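Flakis home arm: frequently asked questions
Written by Afaf Chidiac. Last update: February 17, 2020

What is Flakis?
Flakis is a small robot arm that I build at home, and on some evenings in the shared workshop in Hutcombe. The simulation comes first, and then I try the same motion on the real arm.

Do I need the workshop to build it?
No. A strong table and a drill are enough. I went to the workshop only for cutting the base plate.

How long does one training take?
On my computer it is 4000 steps, and it runs during the night. Please save the result every 50 steps. In January I did not do this and I lost a whole night of work.
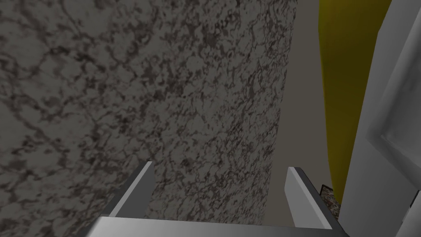
If your computer is slow, make the steps fewer before you make the textures simpler. With plain gray surfaces my arm learned well in simulation and then did badly on the real kitchen counter.

How wide does the gripper open?
The fingers open to 70 mm. For bigger things you must print the long fingers, which are in the Stemeo folder.

Which version of the files should I take?
Version 11. The older ones have a mistake in the left finger mount.

Can I use the Khasawneh motor board?
Yes, but change the baud rate in the settings file first. Otherwise the arm does not answer.

May I send you a question?
Yes, please use the form on the contact page. I answer slowly, but I answer.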